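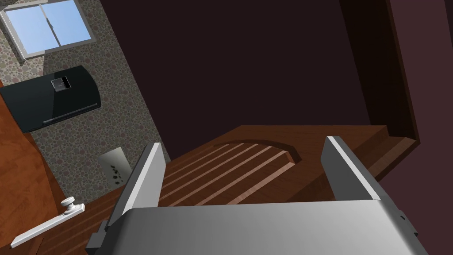
How does a robot learn to open a door?
It practises, the same way you did when you were very small, and it usually does a lot of its practising inside a computer before it goes anywhere near a real door.

Our Grade 4 readers found this out in February, when the Suvico lab in Jidby opened its doors for the afternoon and let 23 of us come in and ask as many questions as we liked (we liked quite a lot of them, and we were nearly 20 minutes late getting back on the bus).

The person who showed us around was Angharad Watkins. She has been building make-believe houses for robots for years, and she still gets excited when a cupboard opens properly. Her houses have floors and windows and furniture, but you can't walk into one. They are drawn by a computer, a bit like the rooms in a video game, and the robot inside is drawn by the computer too. The grown-up word for this is a simulation.

You might be wondering why anyone would bother, when the world is already full of doors. Well, think of all the things that can go wrong when a strong metal arm is learning something new. It might pull too hard and snap a handle. It might miss the handle altogether and bump the wall, or squash its own fingers. In a simulation you just press a button and start over, and there is no one to sweep up after. The lab has a whole neighbourhood of these houses, 149 in all, and every one has a name. The one we watched is called Hollham.

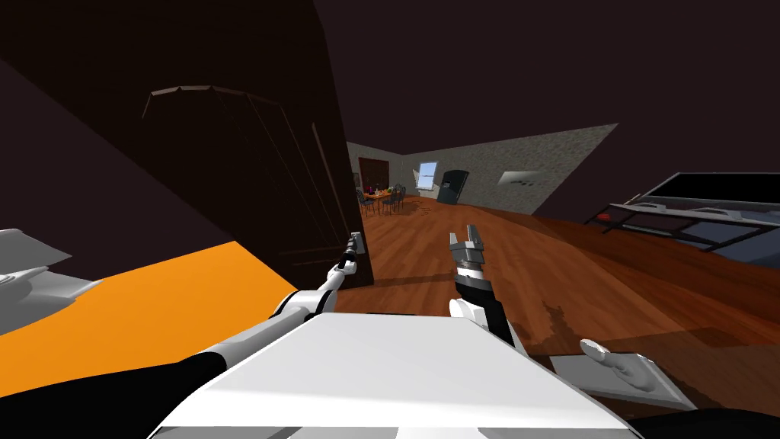
The robot that lives in Hollham has two arms, and at the end of each arm there is a gripper. A gripper is what a robot uses for a hand. Yours has four fingers and a thumb, and skin that can feel whether something is slippery or about to slide away. A simple gripper may have only a pair of stiff fingers that move together and apart, so the robot has to be very careful about where it puts them before it squeezes.

Angharad asked us all to stand up and open the meeting room door using only two fingers held out straight, like chopsticks. Try this at home! It's much trickier than you'd think, and most of us ended up using an elbow. Then she had us say out loud every single thing we were doing, and the list went on and on. Find the door. Find the handle. Work out what sort of handle it is. Move your hand over to it, slowly. Hold on. Push down, or turn, or pull. Keep holding while the door swings, and shuffle your feet back so that it doesn't bonk you on the nose.

You do all of that without thinking. A robot has to be taught each bit, and it has to get them in the right order. 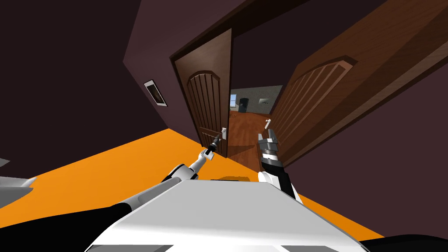

A lever handle is the long kind that you push down, and it is a friendly sort of handle for a robot, as you don't have to wrap anything all the way around it. A push in the right spot will often do. Round knobs are fussier. You have to hold both sides, and if you aren't holding firmly enough your fingers just slide around and the knob stays where it is. (If you have ever tried to leave the bathroom with soapy hands, you know precisely how the robot feels - or how it would feel, if robots had feelings about that kind of thing.)

One of us asked whether the robot gets tired of trying. It doesn't. It can try the same knob all day and all night, and the computer keeps track of each try, so that the programmers can look back in the morning and see which ones went well. Somebody else asked if it could play hockey. Angharad said not yet, but she wrote it on the whiteboard.

The favourite part for most of us was getting up close to a knob in Hollham and looking at it from a robot's point of view, where a little thing you'd hardly notice in your own kitchen looks as big as a drum. 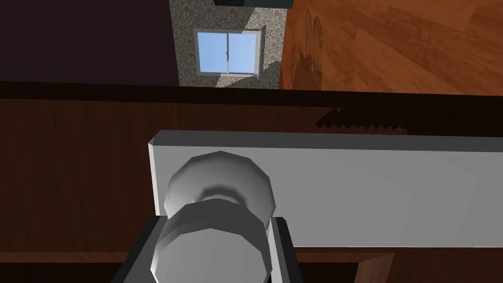

Gripper fingers on both sides of a round knob in Hollham, our simulated house.

After the practice comes the real thing. When a robot has become good at doors in the computer, the programmers copy what it has learned into a real machine and try it out in a real room, which at Suvico is called the Tzanetos Room. Real doors can be sticky or squeaky, and some of them are heavier than they look, so there is always more to learn. We didn't get to see that room on our visit, but we have been told that we can ask again next year.

Words to know
Gripper: the part at the end of a robot arm that holds things.
Simulation: a pretend world made by a computer, where you can test ideas safely.
Programmer: a person who writes instructions for computers and robots.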